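**Carkberg schließt Umstellung der Waschküchen auf Einzelverbrauchsabrechnung ab**

*Carkberg, Juli 2024* – Die Wohnungsgesellschaft Altari hat die Umrüstung ihrer Gemeinschaftswaschküchen im Stadtgebiet Carkberg abgeschlossen. Damit werden Wasser und Strom in 183 Waschküchen künftig je Waschgang erfasst und dem jeweiligen Mietverhältnis zugeordnet. Die bisherige Umlage nach Wohnfläche entfällt für diese Positionen mit der nächsten Abrechnungsperiode.

Insgesamt wurden 736 Geräteanschlüsse mit Zwischenzählern ausgestattet. Jeder Anschluss verfügt über einen Kaltwasserzähler mit Impulsausgang, einen Wechselstromzähler für Hutschienenmontage und ein motorisch betätigtes Absperrventil. Die Messwerte werden über eine verdrahtete Busleitung an einen Etagenverteiler übergeben und einmal täglich an die Abrechnungsstelle übertragen. Funkstrecken kommen wegen der Kellerlagen und der Wandstärken im Altbestand nicht zum Einsatz.

Die technische Planung lag beim Ingenieurbüro Gatchalian, die Abrechnungssoftware Flanik wurde im Rahmen einer beschränkten Ausschreibung beschafft. »Die eigentliche Schwierigkeit waren die Steigleitungen«, erklärt Projektleiter Mitiku Workneh von Altari. »In den Gebäuden der ersten Bauphase lagen Wasch- und Trockenraum an einem gemeinsamen Strang. Dort mussten wir vor dem Zählereinbau trennen und neu abdrücken.« Betroffen waren vor allem die Häuser am nördlichen Hang sowie zwei Gebäudezeilen mit nachträglich ausgebautem Untergeschoss.

Die Freischaltung eines Geräts erfolgt am Wandterminal mit dem vorhandenen Haustürtransponder. Nach der Anmeldung wird das Ventil geöffnet und der Stromkreis zugeschaltet. Der Vorgang gilt als beendet, sobald die Leistungsaufnahme über einen festgelegten Zeitraum unter dem Schwellwert bleibt. Bei unplausiblem Wasserdurchfluss schließt das Ventil selbsttätig – die Störung wird am Terminal angezeigt und an den Bereitschaftsdienst gemeldet.

Eigene Waschmaschinen dürfen weiterhin betrieben werden, sofern sie an einem der gezählten Anschlüsse stehen. Das gilt für Frontlader und Toplader gleichermaßen. Bei Topladern ist über dem Gerät genügend Freiraum einzuhalten, damit sich der Deckel vollständig öffnen lässt. Regale und Trockenleinen oberhalb der Stellplätze sind bis November zu entfernen.
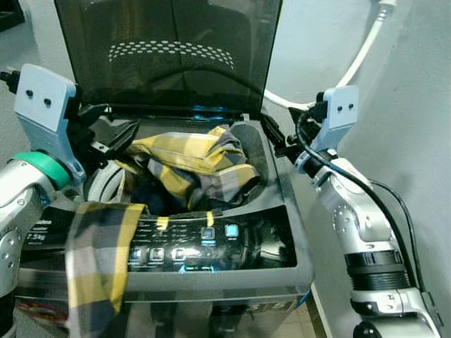
*Toplader mit geöffnetem Rauchglasdeckel, in der Trommel karierter Stoff.*

Für die Mieterinnen und Mieter entstehen keine Einbaukosten. Die Zähler bleiben Eigentum von Altari und werden nach Ablauf der Eichfrist turnusgemäß getauscht. Von den angeschriebenen Haushalten haben 645 bereits der elektronischen Zustellung der Verbrauchsübersicht zugestimmt, alle übrigen erhalten sie auf Papier.

»Einsprüche gegen einzelne Buchungen können direkt unter Angabe von Anschlussnummer und Uhrzeit eingereicht werden«, so Felicidad Dela Peña, Leiterin der Betriebskostenabrechnung. Die Rohdaten werden bis zum Ende der Einspruchsfrist gespeichert und anschließend gelöscht.

**Pressekontakt**
Altari, Unternehmenskommunikation, Carkberg
Abdruck frei, Belegexemplar erbeten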